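Section 4: Setting up your coffee corner

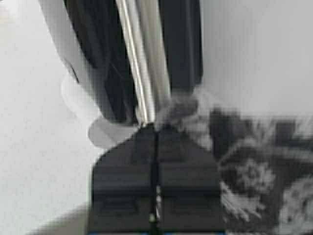

A good coffee corner makes the whole morning easier, and it only takes one afternoon to get right! This section of the Mulum home guide covers choosing the spot, placing the machine and grinder, and keeping everything within reach. If you haven't picked your shelf yet, go back to Section 3 first.

Before you start

You will need a damp cloth, a dry cloth, a tape measure and the Gretar tray that came in your kit. The tray is 324 mm deep and 334 mm wide, so measure the bench now and save yourself some shuffling later.

Choosing the spot

1. Find a stretch of bench near a power point and away from the cooktop. Steam and grease will dull a glossy finish in no time.

2. Check the height under the cupboards. You want enough room to lift the lid of the water tank without sliding the whole machine forward. (Try it with the lid fully open – a half-open lid fools everyone.)

3. Wipe the bench and let it dry before the tray goes down.

Placing the machine

4. Set the tray flat, with the raised lip at the back.

5. Lift the machine with both hands under the base and lower it onto the tray. Leave a 63 mm gap behind it for the cord.

CAUTION: Never lift the machine by the spout, the lever or any shiny trim. These parts are not made to carry the weight.

6. Run the cord along the wall side and plug it in last.

Adding the small things

7. Put your favourite cups on the left if you pour with your right hand, or swap them if you don't. Colour and style are entirely up to you, so have some fun with it!

8. Stand the Sima canister beside the grinder, with the scoop inside.

9. Hang the Jandel cloth rail from the shelf above, clear of the steam.

Note: If you are fitting the tall shelf kit, its top edge should sit 1,165 mm above the floor. Zuleica Barros, who drew up the layouts for this guide, keeps her spare filters up there and swears by it.

Keeping it bright

Black and chrome surfaces show every fingerprint, but they come up beautifully with very little work. Turn the machine off, let it cool, then wipe it with the damp cloth and follow straight away with the dry one. Go up and down on long metal parts to avoid streaks.

CAUTION: Do not use scouring pads or cream cleaners on glossy panels.

Empty the tray each evening. For the deeper monthly clean, go to Section 5.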